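Talleres compartidos · Robótica

Un brazo que aprende a recoger la compra

En Derkine, el taller compartido donde se hace este proyecto, la mesa del brazo es la primera a la izquierda según se entra. Quien lo construye prefiere que hablemos del brazo y no de su persona, así que aquí no hay nombre, pero sí dos horas largas de conversación y muchísimas ganas de contar cosas.

«Empecé en casa, en la mesa de la cocina, y aquello duró una semana», recuerda. «Cada vez que el brazo arrancaba temblaban los vasos. Me traje todo aquí en marzo y fue otro mundo, ¡por fin una mesa que no tenía que recoger para cenar!»

El proyecto se llama Sornis y tiene una meta muy concreta: que el brazo distinga las piezas de una cesta de verduras de juguete, las coja de una en una y las deje donde se le pida. Parece poca cosa hasta que se intenta. «Un cubo lo coge cualquiera. Pero un pepino es largo, pesa más de un lado, se gira en cuanto lo agarras por la punta... A mí me tuvo loco un mes entero, y me lo pasé en grande.»

El brazo tiene 6 articulaciones y la pinza cuenta como el eje número 7, al menos en su programa de control, que ha escrito desde cero y que ya va por las 529 líneas. «Podría haber usado algo hecho, claro. Pero yo quería entender por qué se paraba cuando se paraba. La primera versión tenía 200 líneas y no hacía casi nada, solo subir y bajar, y aun así llamé a medio taller para que lo viera.»

Le preguntamos por las piezas de juguete. Dice que probó con verdura de verdad y que le salió caro en pimientos. «Además cada día tienes un pimiento distinto, y si falla no sabes si eres tú o es él. Con los de juguete repito la misma prueba las veces que haga falta.» El pimiento, por cierto, sigue siendo su preferido: brilla, refleja las lámparas del techo y obliga a afinar la visión.

Para cada prueba coloca las cosas a mano, sin medir, y cambia la postura de la tabla. «Si lo pones siempre recto, el brazo se aprende la mesa de memoria. Yo quiero que mire. Por eso tuerzo la tabla, dejo algo fuera de la cesta, cruzo el pepino, lo que se me ocurra.»
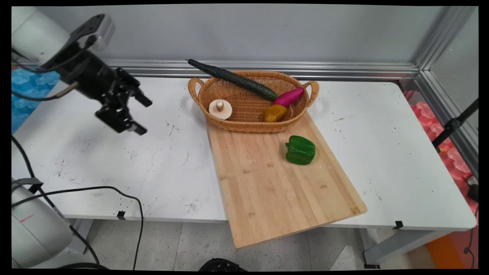
Amundsen no lo ve tan claro y sostiene que una pinza de dos dedos siempre sufrirá con las piezas redondas, que lo sensato sería ponerle puntas de silicona y dejar el programa en paz una temporada. Lo han discutido muchas veces, con café y sin él.

«Y seguramente acabe poniéndolas», concede entre risas. «Pero primero quiero ver hasta dónde llego con lo que hay. La patata es mi examen pendiente, porque si la aprietas por donde no es, se te escapa rodando.»

Lo siguiente será enseñar el brazo en la jornada de puertas abiertas de Sornden, el 23 de enero, con la mesa montada y el público eligiendo qué verdura toca. Hasta entonces queda repasar el cableado, rehacer la rutina de parada y comprar otra cesta, algo más honda, para ver qué pasa cuando las piezas se tapan unas a otras.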